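The Long, Happy Business of Teaching Two Arms to Stack Blocks

Ask people what a robot learns from and most will say code. At Ratosance the answer is closer to homework. The small company spends its days collecting examples, thousands of them, of two robot arms doing very plain things with very plain objects, and after a long August afternoon in the lab I came away thinking it was one of the most absorbing jobs I'd ever watched.

The project is called Canedik. Its goal is a learning system that can sort and stack whatever is put in front of it with two hands that cooperate. To get there, the system needs to see the job done well, over and over, from slightly different starting points. Each run from start to finish is an episode, and the first collection calls for 3,000 of them.
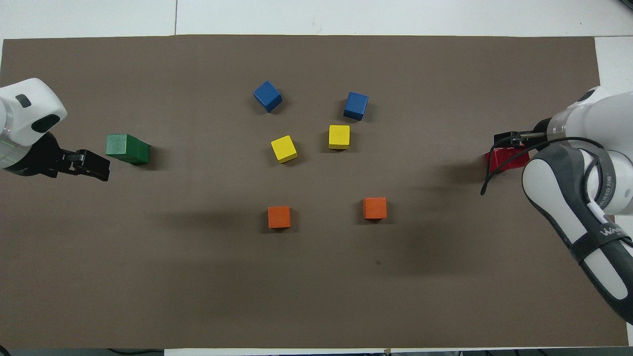
7 min read

The blocks are wooden cubes in five colors, set out on brownish paper between the arms. Blue with blue, yellow with yellow, orange with orange, and then red and green out toward the sides, one color within reach of each gripper. It looks like a game you'd give a toddler, and I mean that as praise! A toddler learns an enormous amount from blocks: how far to reach, how hard to squeeze, what happens when you let go a little too soon.

The arms don't work from a script during collection. An operator guides them through the task, and the software, a recorder the team built and named Filen, saves the joint positions, the gripper openings and the camera views on one shared clock. When the learning system trains later on, it gets all of that together, so it can connect what the cameras saw with what the arms did next.

I got a turn at the controls. My first try at picking up a cube took so long that I started apologizing to the furniture. You have to think about the wrist before you think about the fingers, and a cube sitting at an angle asks for a different approach than one sitting square. By my fourth try I had a rhythm going (a slow one, but a rhythm), and I understood why the operators here talk about grasps the way cooks talk about knife work.

They also talk a lot about mess. If every cube started in the same spot, turned the same way, the system would learn that one layout and very little about cubes. So the layout shifts between episodes. One block gets a quarter turn, another slides toward the edge of the paper, a pair ends up farther apart than last time. Canedik's plan lists 34 starting layouts, and operators are encouraged to be a little sloppy within each one.

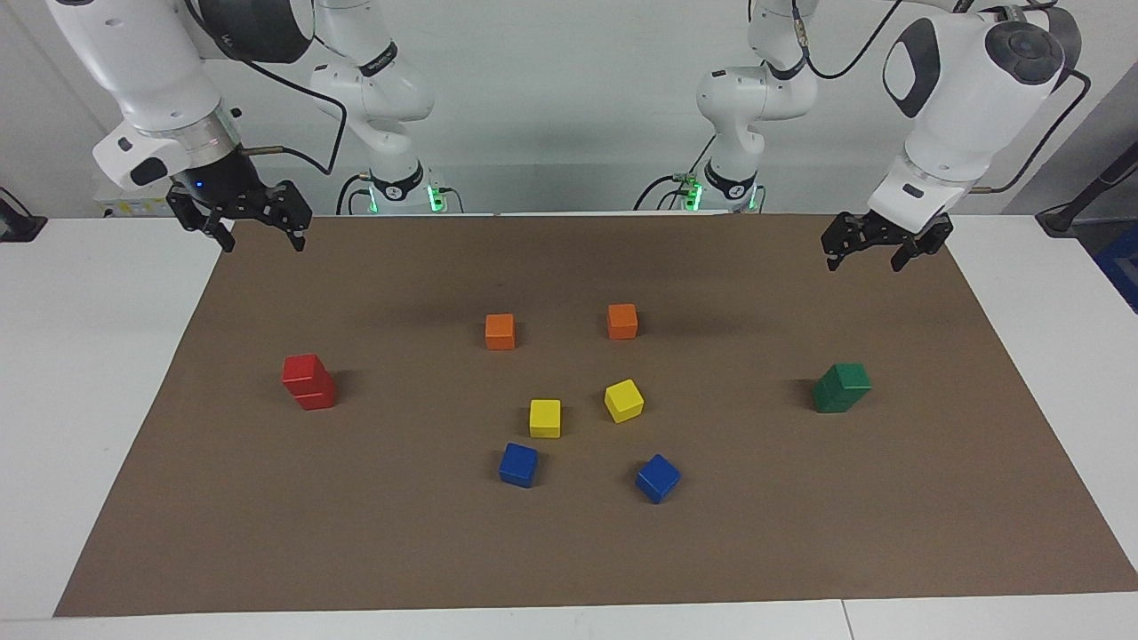 Field Notes: Robotics

Stacking is where things get interesting. Two red cubes, one on top of the other, sounds like nothing until you try it through a machine. The top cube can land a bit off center and still stay put, and the team is perfectly content with that. A slightly crooked stack is a true record of how stacking goes, and the learning system benefits from knowing how much crookedness is fine. Green cubes pushed up against each other bring a different kind of problem, as there's no gap between them for a finger to slip into.

Having two arms raises the difficulty again. Each one has its own side of the table, but the blocks in the middle belong to whichever arm can get there sensibly, and that choice has to be learned too. The operators switch sides on purpose. In one episode the left arm takes an orange cube, and in the next the right arm does. Watching the replays, you begin to notice personal styles. Some operators come in high and drop straight down, while others sweep in low from the side. Both go into the collection.

What about the bad runs? A dropped cube used to mean starting over. Now the operator keeps going, picks it up and finishes, and the episode is tagged as a recovery. A system that has only seen perfect work has no idea what to do after a slip, and the recoveries have become some of the most useful footage in the whole set. On the day I visited, the team finished 96 episodes, and the ones they wanted to replay for me were nearly all recoveries.

Everything then goes to review. A second person watches each episode, checks that the camera views line up, and writes a one-line description in everyday words, such as "stack the red blocks." Those lines matter more than I'd guessed. They're how the system will eventually link a spoken request to a motion.

The next round of work, under the name Apaza, moves beyond cubes to soft and oddly shaped things. Cloth is on the list, and so are bags. The operators are already arguing about how to fold a towel.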